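# Chapter 6: A Place for Every Part

When I was a young clerk at Plernton, my first supervisor, Golnar Farahani, handed me a coffee can full of mixed fittings and asked me to find her one particular plug. I tipped the can out on the bench, poked through the pile with a pencil, found the plug at last, and then (I'm a little ashamed of this) swept everything else right back into the can. She let me do it twice more before she brought over a few plastic bins and pulled up a stool beside me.

We spent the rest of that afternoon sorting, and I have been fond of bins ever since! This chapter is my attempt to pass some of that fondness along to you. You have already learned, in Chapter 5, how to receive a shipment and check it against the packing slip. Now the goods have to go somewhere, and the stockroom at Plernton held 3,000 small parts on an ordinary morning, so "somewhere" had to be a place that the next person could find without calling you at home.

We will begin with color, the simplest kind of label, and work our way up to written tags and shelf numbers in Section 6.3. Along the way you'll practice deciding what makes two things alike, and you may be surprised how long a class can argue over whether size or shape ought to come first.

**Before you read on:** Look in a kitchen drawer or a toolbox at home. Write down how its contents are grouped, and who in the household would agree with you.

**Key words:** bin, category, mixed stock, overflow, sort rule

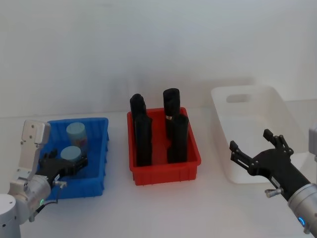
**Figure 6.1** Sorting by color: light blue cylinders in the blue bin, black ones in the red.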